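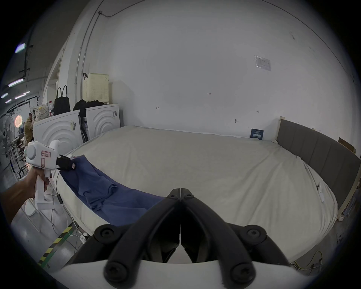 Two grippers and one navy-blue cloth, at the bed station in the Clirnosetti workshop.

The first thing Nesrin Sönmez asked me when I walked in was whether I had cold hands. I did. "Good," she said, "then you'll feel the pivots," and she put a gripper in my palm and told me to squeeze.

I came to write about laundry, sort of. Clirnosetti teaches machines to handle cloth, and it does the teaching with handheld grippers: a person holds a pistol-style handle, squeezes, and two black jaws close on a sleeve or a hem just as a robot's would. I figured I'd spend the day on the clever software. Instead I spent most of it at a workbench learning how you look after the jaws, and I had a much better time than I expected!

Nesrin runs the bench. Her rule is that a pair goes back on the bed only when both tools close the same way. The jaws are curved, and when they shut they should meet along one straight seam. If the seam wanders, somebody's pivot screw has backed out (or somebody dropped the thing on the floor and kept quiet, but let's move on). She holds each one up to a lamp and looks for light coming through the gap. I tried it with mine and saw a sliver of light near the tip.

"Quarter turn," she said. I gave it a half turn, and then the jaws wouldn't open at all. So, back a quarter.

The bench keeps a paper log for every tool, and the one I was fixing had 346 hours on it. Mikkel Blöndal, who built the jig they use for alignment, calls the jig Tultis and will not explain the name, no matter how nicely you ask. You clamp the handle in, slide a steel feeler between the jaws and squeeze until the feeler just drags. Then you do it again with the other tool and compare. It's fussy, slow work and I loved it – there's a small click when the feeler seats that I'd happily listen to all afternoon.

Cloth is rough on these things in ways I'd never considered. Lint packs into the pivots. A T-shirt is worse than a towel, Mikkel told me, since the jersey stretches and people squeeze harder to keep hold of a corner. He cleans the joints with a stiff brush, never compressed air, and he's firm about the order: brush first, then check the screws, then the seam. I got the order wrong twice. He was very patient about it.

Then you take the pair over to the bed and try them out, one in each hand. The test is called a Gashaw, after a shirt that apparently defeated everyone in the building last October. You pinch a corner, lift, let the cloth hang, and set it down again without the fabric slipping. If it slips, you're back on the jig. My pair passed on the 9th try, which Nesrin wrote in the log without comment.

One warning for anybody setting up something similar: mind the cables. I stepped over them fine all morning and then caught my heel on one at lunch. Nesrin tapes hers down at the end of every shift and checks the plugs at the start of the next.

I left with lint in my cuffs and a sore thumb. The tool I worked on is due back on the bench at its next cleaning, and I've asked Mikkel to let me know how the seam looks.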